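Prestora nursery adds Silora hornbeam to its columnar range

Mar 2, 2022

Prestora has added a narrow hornbeam called Silora to its list of trees for small gardens and street planting. The first 763 young trees are growing in open ground at the nursery's Hirnuvine site and will be sold bare-root next winter.

Silora was picked out from a row of seedlings for its tight, upright habit. The branches leave the trunk at a sharp angle and stay close to it, so the tree keeps its shape without clipping. Leaves are mid-green and ribbed, turning yellow in autumn. Growth is slow for the first 2 years after planting, then picks up.
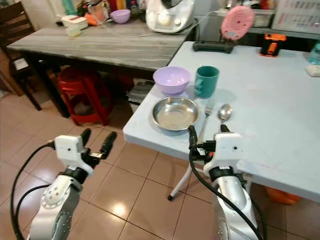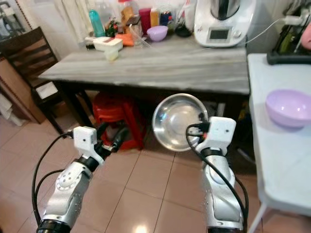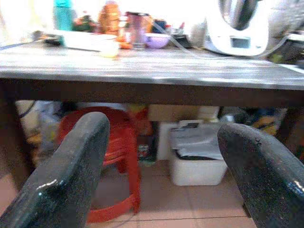

The nursery says the tree copes well with heavy clay and will stand some shade, but it should not be planted where water lies in winter. On light soils it needs a thick mulch and regular watering through its first August. Pot-grown trees, in three sizes, will follow once the bare-root stock has been lifted.

A hedge of 100 plants has been put in along the Pereyra road, on the north side of the nursery, to see how Silora behaves when planted close together. Half will be trimmed each year and the rest left alone - the results will decide whether it is also offered for screening.

Orders for bare-root trees open in August. Trees will be sent out in order of booking, with a limit of 3 per customer for the first season. Trade buyers should contact the Hirnuvine office, as their allocation is being handled separately.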